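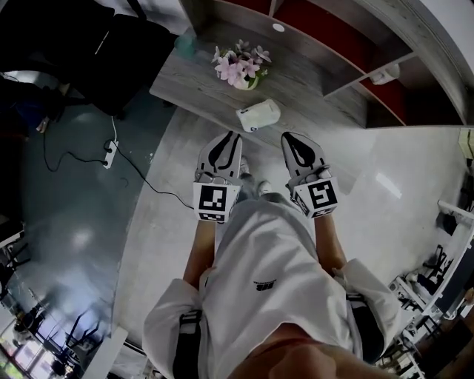
Two hand-held grippers with their marker cubes, at the desk with the flower vase.

Equipment plan for the next period

In April we must send our equipment list to the Rilwood office, so I want to share where we stand. At present we own two pairs of the hand-held grippers. Mal-soon Kwon asked for four more pairs, and after looking at the booking sheet I agree with her. In the afternoon people are often waiting for a free pair.

The grippers themselves are not the largest cost. Spare fingers, marker cubes and harness straps were all missing from the last budget, and we paid for them from the travel money. This time they have their own line. Montri Nakpan is comparing the offer from Brimolo with the one from Diseo. The Diseo price is lower, but delivery takes roughly four months and shipping is not included.

We also discussed a second robot arm. My proposal is to wait with it until the new grippers are in use.

If your group needs something that is not on the list, please write to Hiba Chidiac before the list is sent.

Sang-wook Na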